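Marmalade, round two

So the second batch of marmalade is done, and I have orange peel under my fingernails that I suspect will be there until Easter. The first batch, for anyone who missed my grumpy post in January, never set. We've been pouring it over porridge and calling it syrup. Sakda quite likes it that way, but he would eat marmalade off a shovel.

This time I bought the Sevilles from the greengrocer in Simolthorpe, who had one crate left and clearly wanted rid of it. February is late for them, and a few were a bit soft, but they smelt wonderful and he knocked the price down. I came home with far too many (I always do) plus a couple of lemons and a bag of sugar so heavy I had to stop twice on the hill.

I did wonder about making it the way my mum did, which was whole fruit boiled until soft and then chopped. It's easier on the hands. But I like a thin, even shred and you don't get that from boiled fruit, or I don't, so I sat down with the radio on and cut the lot up raw. It took most of an evening. Everything then went into the big pan to soak overnight, with the pips and pith tied up in a square of muslin.
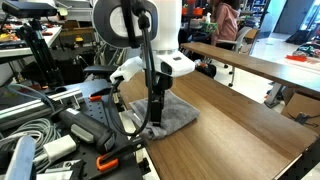 The soak is the bit I skimped on last time. I'd read somewhere that a couple of hours would do, and perhaps it does if your oranges are very fresh, but after a whole night the water had gone cloudy and almost slippery, and when I squeezed the muslin bag the next day loads of thick gloopy stuff came out. That's your pectin! I squeezed until my wrists ached and scraped every last bit into the pan.

Then simmering, with the lid half on, until the peel squashed easily between finger and thumb. Do check this properly. Once the sugar goes in the peel won't get any softer, and I once gave away a whole batch that was like chewing bootlaces. Ketsara Sitthichai, if you're reading, I'm still sorry about that.

Ketsara is the one who got me putting ginger in, by the way. She sells a ginger and lime version under the name Khunthong at the food market, and it's the best thing I've ever had on a crumpet. She won't give me her recipe, quite rightly, but she did say to use fresh ginger and to add it later than you'd think. I grated in a good thumb's length just after the sugar had dissolved. Next year I'd go for double, as you can only just taste it.

I brought it up to a proper rolling boil and started testing at 16 minutes with a saucer from the freezer. Nothing. Runny as anything. I took the pan off the heat each time I tested, which I never used to bother with, and at 30 minutes a blob finally wrinkled when I pushed it. I nearly cheered. After that I let it sit for a bit so the peel wouldn't all float to the top, and ladled it into hot jars. 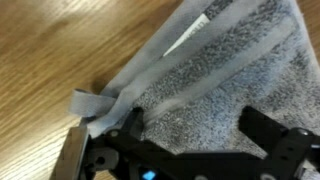

What I ended up with

I got 17 jars, in all sorts of sizes, mostly little 195 ml ones I'd been saving from posh olives. The labels say "Seville and a bit of ginger", and on the first few I spelt Seville wrong and couldn't be bothered to redo them.

Colour-wise it's darker than I wanted. I swapped a little of the white sugar for demerara because I ran short, and that's given it a treacly taste at the end. Sakda says it's the best yet. My neighbour says it's "quite strong", and she has taken two jars, so make of that what you will.

Four are already promised and one is open on the side with a knife stuck in it. I've also put some in a bread and butter pudding, spread on the bread in place of half the butter, and I'll write that up when I've made it again and remembered to measure the milk.

If anyone has a good use for the leftover runny stuff from batch one, please leave a comment. I've tried it on a roast ham (lovely, but the tin took ages to scrub) and stirred into plain yoghurt. There are still six jars of it behind the flour.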